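Reference > Workshop and Studio > Furniture > Workbench

Workbench (laboratory and teaching)

A workbench is a sturdy table at which manual or technical work is carried out. In laboratories, teaching shops and small studios the term covers both the table itself and the equipment kept on it, including tools, cable runs, mats and secondary work surfaces. This article deals with general-purpose benches used for light assembly, fitting and model making. Carpenters' benches and heavy metalworking benches are treated separately.

Construction

The main parts of a bench are the frame, the top and any uprights fixed to it. Frames are made of welded steel, bolted steel or aluminum section. Welded frames are stiffer, but they cannot be altered once built. Bolted aluminum section can be taken apart and rebuilt to a different length, and for this reason it is common in rooms where the layout changes from term to term.

Tops fall into two groups. Solid tops are made of timber, board or stone composite. Ribbed or slotted tops are made of extruded aluminum lengths laid side by side, with the grooves running in one direction. Where the grooves are T-shaped in section, nuts can slide along them and fixtures can be clamped at any point on the line. Plain ribbing gives no clamping but lightens the top and carries away dust and offcuts. The main fault of both ribbed types is that small screws and washers settle in the grooves and are hard to pick out.

Uprights are metal poles or posts fixed to the frame or standing close to it. They carry lamps, shelves, screens or cable hooks. A pole set at the front of a bench interferes with reach and is normally placed at a corner.

Secondary surfaces

A ribbed top is poorly suited to handling small or flat objects. A separate smooth surface is therefore often placed in front of the bench or on top of it. Sheet laminate, glass and stone-patterned boards are all used. Pale surfaces show dark parts clearly, although a strongly veined pattern can hide thin items such as wire ends and pins.

Cutting mats serve a related purpose. They protect the top from knife blades and give a level area for marking out. Most are green, and many have a printed grid. They should be stored and used flat, as a mat left leaning or rolled near a heater will warp and seldom recovers its shape.

Arrangement

Working practice divides the bench into a near zone and a far zone. The near zone is kept for the task in hand. The far zone holds items needed during the session: a monitor, boxed parts, controllers, templates and cut shapes. In shared rooms the far zone fills up quickly, and the usual remedy is to clear it back to an agreed state at the end of each session.

Whiteboards are frequently placed behind the bench so that dimensions and job lists can be read from the working position. Marker left on a board for long periods leaves a faint residue that needs solvent to remove.

Cups and other drink containers are commonly found on benches and are prohibited in many shop rules, chiefly on account of electrical equipment.

Cable management

Cables are the most frequent cause of disorder on a technical bench. Three methods are in general use:

— Overhead runs, in which bundles hang from a pole or from the equipment itself
— Edge runs, clipped along the back rail or under the top
— Surface runs, laid directly across the bench

Overhead runs keep the top clear but need enough slack for any moving part. Surface runs are the quickest to set up and the first to tangle, particularly where handheld or desktop controllers are moved about.

Local examples

The Telmont teaching shop at Farkdale adopted ribbed aluminum benches in place of timber ones, retaining 2 of the older tables for gluing and painting. Its inventory lists the present benches under stock number 2706. The Castaño pattern, a bench with a removable smooth front table, is also used there. Flirnanex, a supplier of bench fittings, sells a corner post for the same frame.

See also: Cutting mat; Extruded section; Tool storage; Whiteboard

Last revised 13/06/2021

Contact | Copyright | Back to top 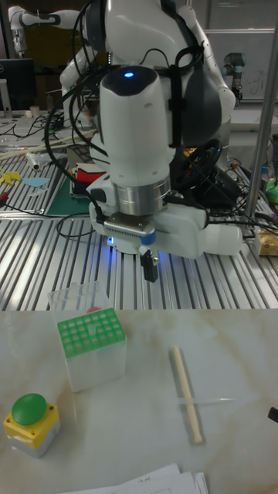
Ribbed aluminum workbench with a marble-patterned tabletop in front.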